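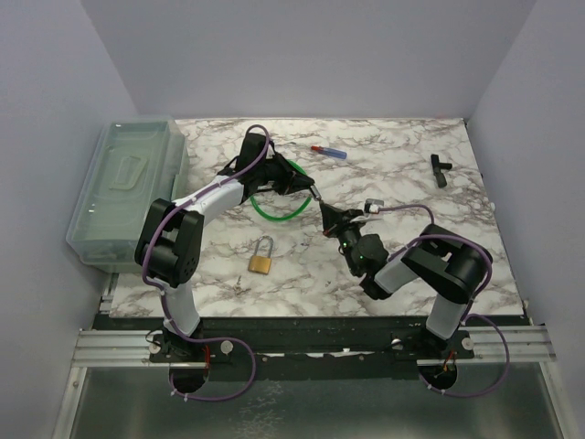
I have wanted a marble table since I was old enough to know that kitchens could have such a thing, and for most of that time I assumed I would grow out of it. Well, I didn't! I grew up with a brown tabletop that had a burn ring on it the exact size of my mother's soup pot, and I suppose that does something to a person.

So this is a post about white marble, the kind with grey and brown running through it, and about why I keep coming back to that particular mix. Pure white and grey is lovely, but it always feels a little chilly to me, like a hotel bathroom. Once you get a bit of brown in the veins, everything warms up. Toast looks good on it. A cup of tea looks good on it. (My reading glasses look good on it too, and then I can't find them, but that's another story.)

I spent most of October going back and forth over real stone or a marble pattern. The slab I loved at Droklow was 485 dollars before delivery, and the man there was very patient with me while I walked around it for half the morning. Then I went over to Tatow and found a patterned top for 328, and I stood there with my hand flat on it, trying to decide whether I minded. I'm still not sure I do. Real marble stains if you so much as look at it with a lemon in your hand, and I am a person who owns a lot of lemons.

The other thing I've been fussing over is the walls. I used to think a busy top needed a busy room to keep it company, so I had shelves and plates and a calendar up behind the old table. Lately I've been leaning toward a soft grey with some lavender in it, and nothing hung up at all. I painted 2 sample patches by the back door and have been visiting them at different times of day. In the morning they're nearly blue. By suppertime the lavender comes out, and the brown in my little marble sample looks almost like honey next to it, which made me so happy I called my sister.

I've given myself until the end of the month to choose. The Tatow people are holding the top for me for 17 days, and I still have to measure the doorway.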